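September 22, 2026, packing bench, Kollstead room

Orange bottles again. Labels are the problem, bottles themselves fine. Wrap edge lifts if they get stood up and slid, so trying them lying down on the yellow mat, two side by side, caps same way. Vittoria wants the pairs like that before they go in the Lozano cartons.

Mat is cardboard under yellow packing tape. Tape is holding up ok, scuffed, pen marks all over it (mine, sorry). Tab on the right side stays for now, Fumiko uses it to line up the next one.

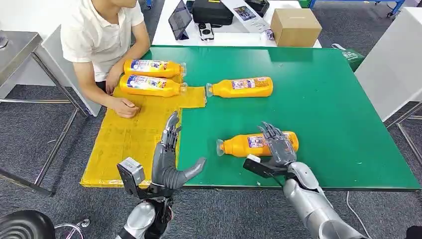 Bottles on the green table, first pair on the mat.

Still to sort:
caps on the second pair need turning round to match
recut right edge of mat, its all over the place
ask Brunello if lot 2621 has the same label stock as 247, feels thinner to me
Samton cartons are 8 to a layer, check that agaisnt the drawing

Ermanno says bare green top grips well enough and we dont need a mat at all. Not convinced. Will try both tomorrow with a full 200 and write down the lifted ones.

O.C.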